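How Paper Bags Are Made

Paper bags look simple. They have a front, a back, two sides and a bottom. But for a long time they were quite hard to make, and most shops did without them. A shopkeeper would roll a sheet of paper into a cone, twist the end shut and fill it with sugar or nails or sweets. Cones do not stand up on their own, so the customer had to hold them carefully all the way home.

What is paper made of?

Most paper is made from wood. Wood is full of tiny threads called fibres. In a paper mill, the wood is chopped into chips and cooked with water and chemicals until the fibres come apart. The soggy mixture is called pulp. It looks a bit like porridge.

The pulp is spread in a very thin layer over a moving mesh. Water drains out through the holes and the fibres tangle together. Heavy rollers squeeze out more water, and then hot rollers dry the sheet. At the end it is wound onto a huge reel.

Why are so many bags brown?

Brown is the colour that the pulp turns when it is cooked. To make white paper, the mill has to bleach the pulp. Brown bags have usually skipped that step.

The paper used for bags is often called kraft paper. Kraft is a German word that means strength. The fibres in kraft paper are long, and long fibres grip each other better than short ones. You can test this at home. Tear a strip of newspaper and a strip of brown wrapping paper and see which is harder to rip.

From reel to bag

At the Perden bag works in Lultgate, the reels arrive by lorry. Each one is taller than a ten-year-old. Sevim Canpolat runs one of the bag machines there, and her day starts at six in the morning with fitting a new reel.

The machine first folds the long strip of paper round into a tube and glues the edges together. Next it presses a crease down each side, so that the tube will fold flat. These folded sides are called gussets. They let the bag open out wide when you put something in it. Then a blade cuts the tube into lengths, and the bottom is folded and glued.

A small lunch bag is 27 centimetres tall before it is opened. The machine makes 2,000 of them and then stops so that the finished stack can be moved away. Bags are checked by hand as well. Sharon Lyimo takes one from each stack, opens it and pulls at the bottom fold. If the glue gives way, the whole stack goes back to be pulped.
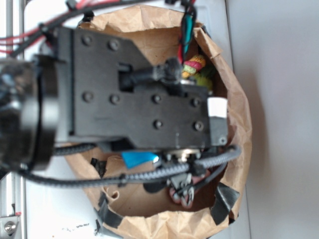 An open brown paper bag on a pale white tabletop.

The flat bottom

The flat bottom was the clever part. Early paper bags were shaped like envelopes, and they fell over when you tried to fill them. A flat-bottomed bag stands up by itself, so a shopkeeper can pack it with both hands. Machines that could fold a flat bottom were invented in the 1800s, and the folds have not changed much.

What happens to old bags?

A clean paper bag can be recycled. It is mixed with water, turned back into pulp and made into something new, such as a cardboard box. Each time this happens the fibres get a little shorter, so mills often mix in some fresh pulp — otherwise the new paper would be weak.

Greasy bags are a problem, as oil does not mix with water and spoils the pulp. If your bag has had chips in it, check what your council says about food waste.

Words to know

Fibre: a very thin thread
Gusset: a folded side that lets a bag open wider
Pulp: wet, mashed-up wood or old paper
Reel: a large roll of paper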